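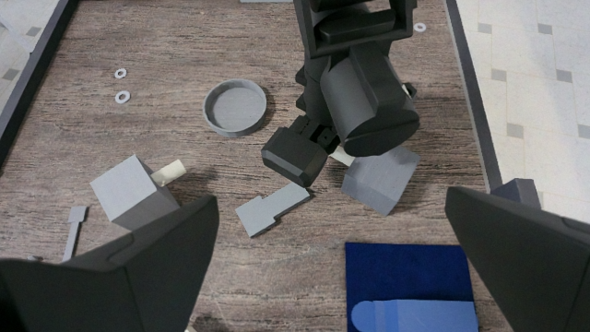
Wood-grain tabletop with a tiled floor beyond.

Home | Kitchen | Laundry | Workshop | Floors and Surfaces | Seasonal | Contact

Care of Wooden Tables and Work Surfaces

Susstead Household Advice Service

A wooden table in regular use should be given attention at three levels: the daily wipe, the occasional thorough cleaning, and the renewal of the finish when it is worn. Most of the damage reported to the Service falls outside these three and comes from standing water, hot pans and unsuitable cleaning products. The guidance below applies to kitchen tables, dining tables, desks and light workbenches. It does not apply to antiques or to pieces with inlay or gilding, which should be referred to a qualified restorer before anything is put on them.

Identifying the finish

The correct treatment depends on what is on the surface, and the species of the wood matters much less. Before buying any product, carry out the following checks on a part of the table that is not normally seen, such as the underside of an overhang or the inner face of a leg.

Place a drop of water on the wood and leave it for a few minutes. If the drop stands up in a bead, the surface is sealed with varnish, lacquer or a similar coating, or it carries a good layer of wax or oil. If the drop sinks and leaves a dark spot, the wood is bare or the old finish has failed.

Next, draw a fingernail lightly across the same area. Wax will usually show a faint smear or collect under the nail. Varnish and lacquer will not.

Finally, rub a small area with a cotton swab dampened with denatured alcohol. Shellac softens and becomes sticky. Most modern varnishes are unaffected by brief contact. Keep the alcohol away from flames, open the window, and wipe the spot dry at once.

Many tables sold as wood have a printed or laminated top over a manufactured board. A pattern that repeats at regular intervals, or a grain that stops abruptly at the edge and does not continue over it, is a fair indication. Such tops need no oil or wax and must never be sanded. Clean them with a damp cloth and dry them, and take particular care at the seams, where water can enter and swell the board.

Daily care

Remove crumbs and grit with a soft brush or dry cloth before wiping. Grit dragged under a wet cloth is the usual source of the fine circular scratches seen on older tables.

Wipe with a cloth wrung out in warm water and a very small amount of dish soap. The cloth should feel damp and should not leave visible drops. Wipe along the grain, rinse the cloth, wipe again, and dry with a second cloth. Two cloths are required for this work, and households that keep only one at the sink tend to leave the table wet.

Do not use scouring powder, bleach, ammonia, vinegar at full strength or the rough side of a sponge. Sprays containing silicone give a quick shine but leave a film that can prevent a later coat of varnish from bonding.

Place mats should be lifted and the wood beneath them dried after each meal. Rubber-backed mats and soft plastic covers may react with some finishes over time and should not be left in place permanently.

Thorough cleaning

A kitchen table in daily use gathers a layer of grease and old polish which ordinary wiping does not remove. It is most noticeable along the edges, where hands rest. Saadet Kaplan, who taught the Service's surface care course at Susstead for 9 years, advised her students to close their eyes and feel for it, and the advice remains sound.

On varnished or lacquered wood, use warm water with a little more soap than usual and work in sections of a size that can be rinsed and dried before moving on. On waxed wood, use a cloth lightly moistened with mineral spirits, turning it often as it picks up the old wax, and apply fresh wax afterward. On oiled wood, wash quickly, dry thoroughly, and leave overnight before judging whether more oil is needed.

Cloths used with mineral spirits or oil present a fire risk. Spread them flat outdoors, one layer thick, until fully dry, or place them in a metal can filled with water and closed with a lid. They must not be crumpled and put in the household trash.

Marks and stains

White rings. A white or cloudy ring is moisture held in the finish. It will often fade if left alone for a day or so in a dry room. If it does not, lay a clean cotton cloth over it and pass a warm iron, without steam, across the cloth for a few seconds at a time, lifting to check. Stop as soon as the mark lightens.

Dark rings. A dark or black ring means that water has passed through the finish and reached the wood. Polishing has no effect. The finish must be removed from the area and the wood treated with oxalic acid, sold as wood bleach, in accordance with the maker's directions. Gloves and eye protection are required. Edin Ivanov of the Service's workshop recommends treating the full width of the board, since a bleached patch in the middle of a board is frequently more obvious than the ring was.

Grease. Blot, do not rub. Cover the mark with cornstarch, leave it for several hours, brush it off, and repeat if necessary.

Ink and marker. Try a damp cloth first. Denatured alcohol will lift many inks but will also dissolve shellac, and the test described above should be completed before it is used.

Candle wax. Allow it to harden, or hold a bag of ice against it. Ease it off with the edge of a plastic card and buff away what remains. Do not use a knife.

Shallow dents. On bare or oiled wood, a dent may be raised by laying a damp cloth over it and touching the cloth with the tip of a hot iron. The method is unsuitable for veneer, as the steam can loosen the glue.

Renewing an oil finish

Oil is the simplest finish to maintain and the one most suitable for owners with limited experience. Allow an evening for the work and a further day before the table is used.

1. Clean the table and let it dry overnight.
2. Sand lightly by hand along the grain, using 220-grit paper, and remove all dust with a barely damp cloth.
3. Apply a thin coat of oil with a lint-free cloth. Cover the underside as well if it can be reached – a board sealed on one face only is more likely to cup.
4. Wait as long as the label directs, usually fifteen to thirty minutes, and wipe off everything the wood has not absorbed. Oil left standing on the surface dries to a tacky film.
5. Repeat the next day if the surface looks dull or uneven.

For surfaces on which food is prepared, choose an oil the maker describes as suitable for food contact. Cooking oils such as olive or sunflower should be avoided, as they turn rancid.

A new or newly stripped table may need up to 4 coats. An established one generally needs a single coat, applied when water no longer beads on it.

Position and climate

Wood takes up moisture from damp air and gives it off in dry air, and a solid top will change in width over the year. This movement is normal. Problems arise when it is rapid or when the top has been fixed so tightly that it cannot move.

Keep tables away from radiators, stoves and heating vents. In December and the months that follow, when heating is in constant use, a bowl of water near the radiator or a small humidifier will reduce the risk of cracks. In rooms with strong sun, move lamps, trays and ornaments from time to time so that the color of the wood changes evenly.

Where a table stands on tile or stone, fit felt pads to the feet and replace them when they become hard or collect grit. Floors of this kind are often mopped with more water than others, and table legs absorb moisture readily through the end grain at the bottom. Move the table before mopping, or dry around each leg immediately afterward.

Work surfaces in the garage or workshop

A bench used for repairs need not be kept to the standard of a dining table, but it should be clean, level and dry. Sweep it at the end of each session. Wipe up glue while it is wet. Cover the top with a sheet of hardboard when painting or working with metal parts, and replace the sheet when it is no longer flat.

Check the bolts twice a year. Heino Kütt, who maintains the benches in the teaching workshop, notes that a bench which rocks is usually suffering from loose fixings and that wedges under the legs conceal the fault without correcting it.

When to seek assistance

Owners are advised to consult a professional where veneer is lifting over an area larger than a hand, where a joint has opened, where insect holes show fresh dust, or where an old painted surface is to be sanded and may contain lead. The Service keeps a list of repairers in the district. An initial inspection of a table at the Susstead workshop is free of charge, and members may borrow clamps and hand tools with a refundable deposit.

Related pages

Removing Limescale From Taps and Sinks
Choosing a Cutting Board
Felt Pads, Glides and Furniture Feet
Storing Paints and Solvents Safely
Grout and Tile: Routine Cleaning

Contact the Service | Copyright Susstead Household Advice Service | Back to top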